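Skarnus Heated Airer – User Guide

Section 4: Drying sports kit and other light fabrics

Read section 2 (Safety) before you use the airer for the first time.

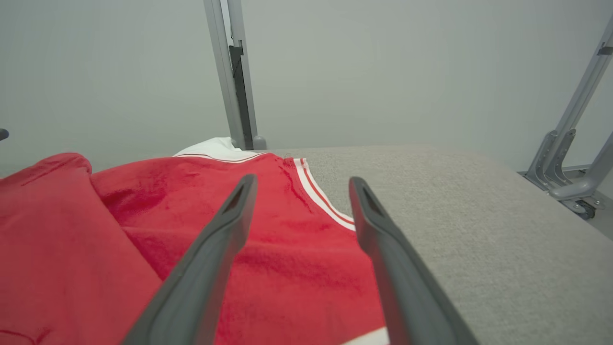
4.1 Before you load the airer

1. Check the care label of each item. Do not use the airer for anything marked "do not tumble dry" on the High setting. Use Low instead.
2. Spin the load in your washing machine at the fastest speed the label allows. Clothes must not drip.
3. Turn printed shirts and vests inside out. Names and numbers that have been ironed on can lift if they touch a warm bar.
4. Empty all pockets and do up zips.
5. Shake each item and smooth out the creases by hand. Kit that goes on creased will dry creased.

Note: Bright colours, red above all, can mark paler items while damp. Keep them on separate bars for the first few washes.

4.2 Loading

1. Open both wings until you hear the catches click.
2. Lay shirts flat across the wing bars, one layer thick. Each wing holds two adult shirts.
3. Hang shorts by the waistband from the lower rail, using the clips supplied.
4. Put socks and small items on the end bars.
5. Leave a finger's width between items.

The airer is made for a load of up to 16 kg, weighed wet. Share the weight between the two wings. A full load on one side may tip it over.

CAUTION: Do not hang anything over the control box. The vents on its underside must stay clear at all times.

4.3 Choosing a setting

Low – football and basketball tops, swimwear, anything stretchy
Medium – cotton T-shirts, leggings, light towels
High – tracksuits, heavy towels, denim

Press the dial once to wake the display, then turn it to the setting you want. Press again to start. The light beside the dial flashes while the bars warm up and then stays on.

To set the timer, hold the dial down until the clock sign shows, turn to the number of hours and let go. If you do nothing, the airer runs for four hours and switches itself off.

Note: On Low the bars feel only slightly warm to the touch. This is normal.

4.4 Using the cover

The Pidden cover (sold separately, part 592) keeps warm air around the clothes and shortens drying time. It fits the two-wing model only. Owners of the tower model need part 642.

1. Load the airer as described in 4.2.
2. Drop the cover over the top with the zip facing you.
3. Check that the hem hangs clear of the control box.
4. Close the zip, leaving the top flap open so that damp air can get out.

CAUTION: Never use the cover on High. Never use a blanket or sheet in its place.

4.5 During and after drying

Turn thick items over halfway through. Open a window a little if you see damp on the glass, or run a dehumidifier in the same room with the door shut.

When the timer ends, leave the clothes for ten minutes before you take them off. Waistbands and collars dry last, so feel those first. If they are still damp, run another hour on the same setting.

4.6 If something goes wrong

Bars stay cold – check the plug and the fuse, then see that both wings are fully open. The airer will not heat with a wing folded.
Display shows E61 – the control box is too hot. Unplug it, clear the vents and wait for half an hour.
One wing cold – the link cable has come loose. Unplug the airer before pushing it back in.

If the fault comes back, stop using the airer and contact the Gondside service desk. Have your model number ready. It is printed on the label under the left wing.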